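Section 4: Setting the modular units on the foundation

Read this section through before the delivery truck is booked. It applies to the Nolard single-story classroom unit and to the two-unit version joined along the long wall. Foundation pads must be complete and signed off as described in Section 3. 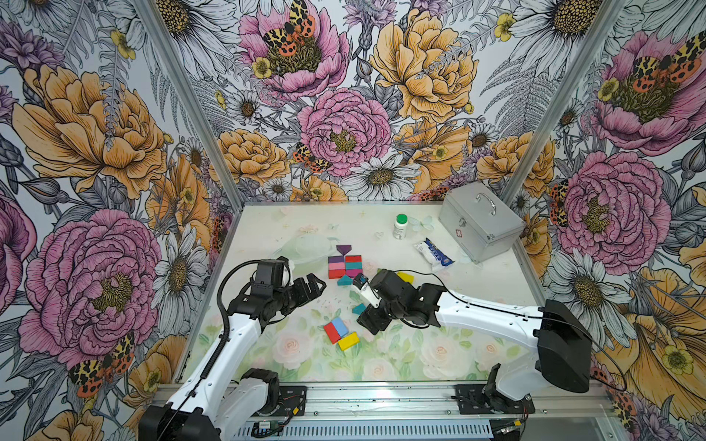
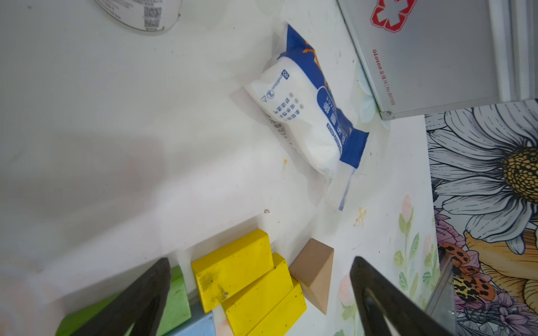
Top: the tabletop with both arms over it. Bottom: yellow wooden blocks on a white tabletop.

4.1 Before the crane arrives

1. Check the level of every pad against the site benchmark. Write the readings on the pad sheet. Pads outside tolerance must be corrected with steel packers, not timber.
2. Sweep the pads clean and mark the centerline on each one with a wax crayon.
3. Lay a bearing plate on each pad. Plates are shipped in the crate marked Trernska, with the anchor bolts.
4. Confirm that service ducts for water, power and data are capped and stand no more than 74 mm above finished ground level.

Note: On the Saltgate layout the data duct comes up under the store room, 700 mm in from the end wall. Check the drawing issue before moving it.

4.2 Lifting and placing

1. Attach the four lifting chains to the roof eyes. Use only the eyes painted red. The smaller eyes near the gutter are for the weather cover.
2. Raise the unit clear of the trailer and hold it until it stops swinging.
3. Move the unit over the pads and lower it slowly. Two people on tag lines guide the corners.
4. Stop when the frame is 137 mm above the plates. Line up the frame marks with the crayon lines, then finish lowering.
5. Keep the chains attached until the first anchor bolt at each corner is in and hand tight.

CAUTION: Do not reach or crawl under a suspended unit. Packers are adjusted with the unit lifted away and set down on the trailer.

4.3 Joining two units

1. Remove the weather cover from the open side of each unit. Keep the battens – they are used again in Section 6.
2. Fix the foam gasket to the first unit, starting at the bottom corner. Do not stretch it.
3. Draw the second unit in with the two pull clamps, working them evenly. The gap at the floor and the gap at the ceiling should close together.
4. Fit the joining bolts from the center outward and tighten to 58 Nm.

Note: Earlier Bạch pull clamps have a left-hand thread. Check the arrow on the handle.

4.4 Checks after placing

1. Measure both diagonals at floor level and enter them on the placing sheet.
2. Open and close each outside door. If a door binds, recheck the pad levels before touching the hinges.
3. Tighten all anchor bolts and mark each head with paint.
4. Send the completed placing sheet to Định Khương in site records. Service connections (Section 5) may start once the sheet has been returned with a signature.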